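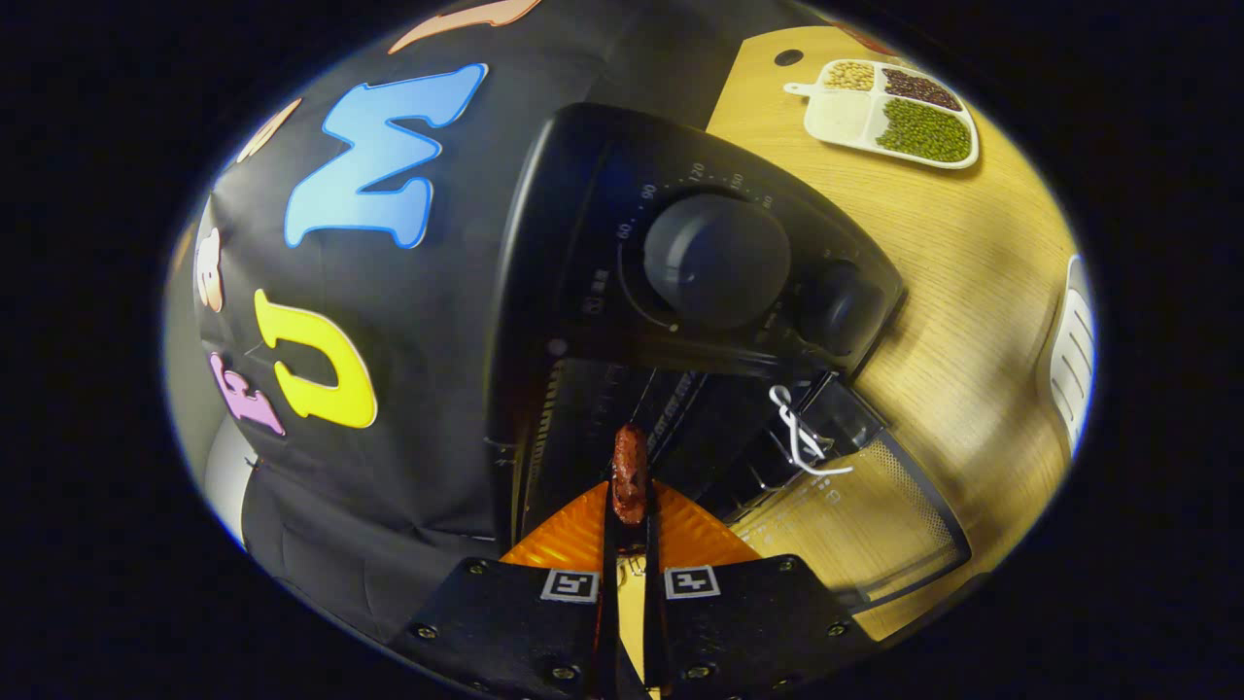
Week 6 handout: Collecting demonstrations with a handheld gripper
Instructor: Zodwa Ndlovu. Lab: Gerrit Baloyi

6.1 What one example contains

An example (we also say "episode") is one full attempt at a task by a person holding the gripper. It stores the wide-angle video, the gripper pose over time, and the distance between the fingers. The pose comes from tracking. The finger distance comes from the two square markers, one per mounting plate, so both must stay in view.

6.2 Task for this unit: sausage and air fryer

Start with the basket pulled out. Grasp the sausage between the fingertips, carry it to the basket, release. Leave the dial alone; setting the temperature is a separate task with its own label.

6.3 What to vary

Vary the basket position, the grasp (upright or flat) and the other items on the table, such as the divided tray of beans. Keep the air fryer model fixed until April. If the background never changes, the policy may rely on it -- the lettered cloth is a fair test of this, as large colored shapes are easy for a network to latch onto.

6.4 Quantity and filtering

The target is 1000 episodes for the whole class. In the pilot set, 86 episodes were recorded and 76 kept. Reject an episode if:
- a marker is hidden during the grasp or release
- tracking is lost at any point
- the operator pauses to think for more than two seconds

A drop followed by a clean second grasp is kept -- label it "recovery".

6.5 Before next week

Read the Baltolero notes on time alignment. Send episode lists to Ntombi Adams, one file per pair.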